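My neighbor Pauline Tapley asked me in October when the robots will come for the people who repair things. She asked it at the door of our shared workshop in Brembridge, with a broken toaster under her arm, and I gave her a bad answer. I want to try again in writing. English is my third language, so I ask for some patience.
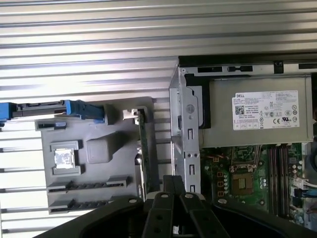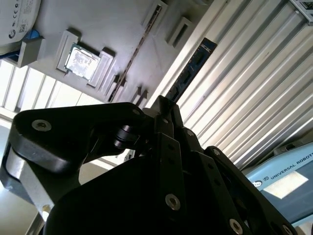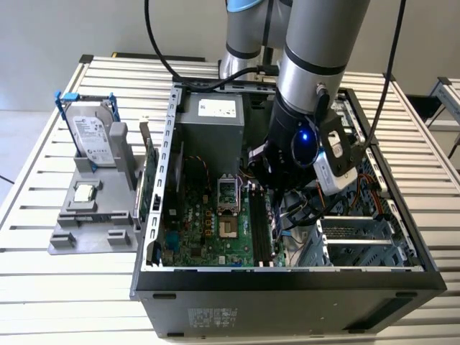
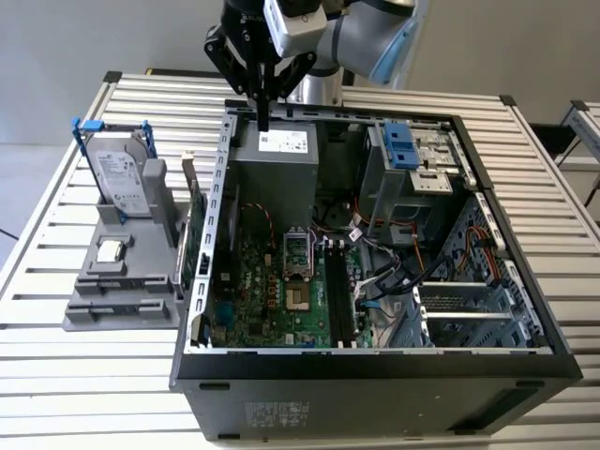
My own subject is smaller than a robot arm. For the last year I am building a machine that sorts screws. It stands on a shelf in the workshop and is made from two old printer motors, a tray which I cut four times, and a control board from Kikuchi that my friend Babar Talpur gave to me when he moved away. I call it Gotness, after the village where I bought the motors. When I began, I thought that the difficult part would be the program. I spent eleven evenings on the program and it is now quite good. Then I spent the whole summer on the tray. A screw that lies flat is an easy screw, and a screw that leans on another screw is a different problem completely. So I have learned to look first at what holds the parts. Look at the gray holder beside the open computer: the processor has its own square pocket, and the hard drive stands upright in its blue bracket. I respect this more than I respect the arm. Someone had to decide where each part should rest, and how high, and from which side a finger can reach it.

I believe that this work is what we forget when we discuss automation. We speak about the clever machine and we ask if it is more clever than us. But the machine at home teaches another lesson. Before it can do anything, a person must make the world tidy for it. My sorter handles 500 screws in a jar if I have washed them and removed the bent ones by hand. If I have not done this, it stops, and I stand beside it with a pair of tweezers.

Tapio Peltonen, who has the bench next to mine, does not agree with me. He says the tidy world is only a stage, and that later machines will accept the mess. Perhaps he is right. He also says I am slow, and that he could sort the same jar in one evening with a radio on. In this he is certainly right. I have tested it against him and I lost.

Still I would recommend to everybody to build one such machine, even a bad one. You will then read the news about robots in another way. You will ask who prepared the table. You will ask what happens when a part falls. And when a company such as Ledadon, where I used to work, promises a line without people, you will want to know who made the trays for this line, and if this person was paid well.

To Pauline I should have said this: the toaster is safe for now, because every toaster is broken in its own way, and your toaster was also full of crumbs. I fixed it with a knife and a new spring. Gotness did not help, but the screws were in the correct box.

Comments (3)

Leanne Sugden
I had the same trouble with leaning screws. Try a shallow step in the tray, less than the width of the head. It cured most of mine.

Dennis Tapley
Pauline's toaster has stopped again. She will bring it over.

Tapio Peltonen
I did not have the radio on.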